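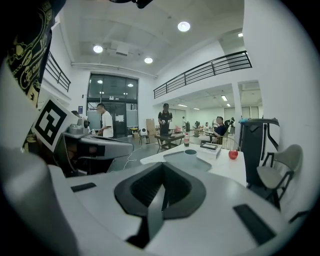 **Trekomar Stilton, two-gripper kit**
Price paid: $2,856 for the pair, with cards, mounts and one year of the software
Reviewed by Maite Campos, 31/08/2023

The sales page for the Stilton says that anyone who can pick up a cup can teach a robot to pick up a cup. I've read that sentence, or one very much like it, on the site of every company that sells these things. I bought the kit anyway, with my own budget, and I've used it since January.

My short verdict is that it's a decent recording tool sold as a teaching tool.

## In the hand

The grip itself is good. The jaws close smoothly, the trigger has a clear stop, and the casing has taken a few knocks on table edges without a crack. It is big, though. Reaching between a bottle and a cup on a tray takes more care than it would with bare fingers, and you start to plan your whole motion around the bulk of the body. Trekomar would say that's useful, as the robot has the same bulk to deal with. Fair enough, up to a point. Our Iltano arm has a wrist that's slimmer than the Stilton's casing, so I was teaching it to be clumsier than it needs to be.

Weight is fine for one gripper. With one in each hand my forearms complained after 13 minutes, and I'm used to this kind of work. The brochure talks about "all-day sessions." I'd like to meet the person who did one.

## Setup

Plan on a morning the first time. The marker cards have to sit flat and firm in their holders, and the holders are the cheapest part of the kit. One of mine worked loose in the first week and I lost an afternoon of recordings to it. The software gave no warning at all. It saved every take with a green check mark, and I only found the problem when the playback showed the left gripper drifting through the table.

I've since put a strip of tape across the back of each holder. Tape fixed it. It shouldn't be my job.

Calibration is a matter of following the prompts, and those are clear. Recalibrating after a bump is quicker than I feared. Pairing the two grippers with each other is flaky, and the manual's advice is to turn both off and try again.

## Does the robot learn anything?

I recorded 323 takes of the plainest job I could think of: pick up a cup, set it on a tray, let go. It was the same cup, the same tray and the same person doing it. The trained result put the cup on the tray most of the time if the cup started where I usually started it. When I moved it a hand's width toward the edge of the table, the arm went to the old spot, closed on air, and carried nothing over to the tray with great confidence.

I wrote to support. The answer was that I needed more variety: more starting places, more people, more lighting. That's true, and I knew it before I bought the kit. But then the claim on the box should be about how many people and how many tables you need, and there's no hint of that anywhere in the material.

An apple went better than the cup. It's a forgiving thing to grab, since any side will do. A soft drink bottle went worse. I squeezed a little harder when it was full and a little less when it was half empty, without thinking, and the Stilton does not record how hard you squeeze. It records how far the jaws closed. If your work involves anything that dents, stop reading and look at something else.

## Compared with remote control

Before this I drove the Iltano arm from a pair of handles across the room. It was slow and tiring, and I hated it. I could record far more takes in an hour with the Stilton, and new people pick it up in one sitting. My problem is that speed is all the ads talk about. With remote control, every take I saved was something the robot had really done. With a hand-held gripper, I twist my wrist in ways the arm can't follow, step sideways without noticing, and lean over the table. The software throws those takes out later, or worse, it smooths them over.

I had to learn to move like the robot. Once I did, the share of usable takes went up a lot, and most of the speed advantage went away. I still come out ahead, by less than I was promised.

## Smaller complaints

- The trigger clicks loudly.
- The case has a cutout for a spare marker card, and no spare marker card.
- Software updates reset the folder for saved takes. This has happened to me twice.
- After the first year the license costs extra, and you can't open your own recordings in their viewer without it. You can export them first. Do that.

## Would I buy it again?

I'd buy one gripper, used, and skip the second until I had a job that really needed both hands. Most of mine don't. If you already have an arm and a way to drive it, try to borrow a Stilton for a week and run your own task before paying for anything. Ask to see the failed takes from whoever is selling it, too. I asked, and was sent the promo video again.

2 stars out of 5, and I'd add another if they redesigned the card holders.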